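4.2 The coffee table as a holding area

Of the surfaces in the Cletham study, the coffee table gave us the most trouble, and we say this having spent a month on kitchen drawers. A drawer has a front, a handle and some idea of what it is for. A coffee table is low, flat and within reach of the sofa, and people treat it accordingly. Across the 398 households that returned the diary, we logged 2,040 separate things left on one overnight. The shortest entry, in full, read "cup."

Following Imhof's earlier work on hallways, we sort these things by the kind of claim they make on the surface. Residents belong there by household agreement, even if the agreement was never spoken aloud. Lodgers have a proper place elsewhere and have stopped going to it. Leavings are finished with, and are waiting for a person to admit it. The three classes were coded separately by Hermine Imhof and Engelbert Auer, who disagreed on 21 items, eight of them candles.

Figure 3 shows a small arrangement with all three classes on one tabletop. The remote control is a resident. The game controller is a lodger by the rules of our coding sheet, though we expect many readers to object, and Auer objected at the time. The crumpled tissue is a leaving, and would be one in any scheme we can think of.
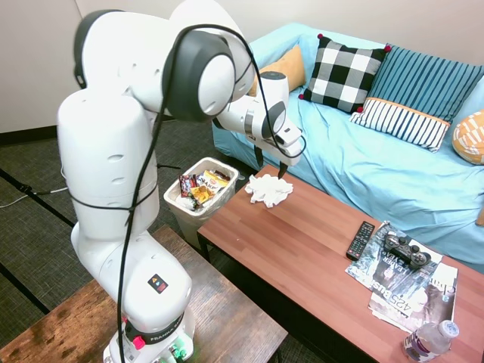 Page last modified: July 2024

Figure 3. Coffee table with tissue, remote control, and a game controller resting on a stack of magazines.

The magazines deserve a word of their own. A stack of magazines is coded as a resident when it lies on the table and as furniture when something else lies on it. The second rule was added late and has held up better than most of the first ones. In the diaries, people who put a thing on top of a stack rarely described it as being on the magazines at all. They wrote that it was on the table. One respondent in the Udetti sample, asked to list what had been under her game controller, wrote "the table" and then, in a different pen, "magazines (old)."

Tidying, when it came, went by class, and in an order that we had not predicted. Leavings went first in most diaries, which will surprise very few parents. Residents were then straightened, often to line up with an edge of the table, and this was reported as cleaning. Lodgers were lifted, wiped under, and put back. We had allowed a column for "returned to proper place" and it remains the tidiest part of our data – there is almost nothing in it.

The tissue is a harder case than it looks. Gisler's coding sheet treats any used paper as trash, but our respondents drew a line between a flat tissue, which might still be wanted, and a balled one, which was not. We kept their line. It does mean that a tissue can change class without leaving the table, and Auer has asked us to record that he finds this unsatisfactory.

Section 4.3 takes up the armrest, where the same scheme works less well, chiefly on account of cats.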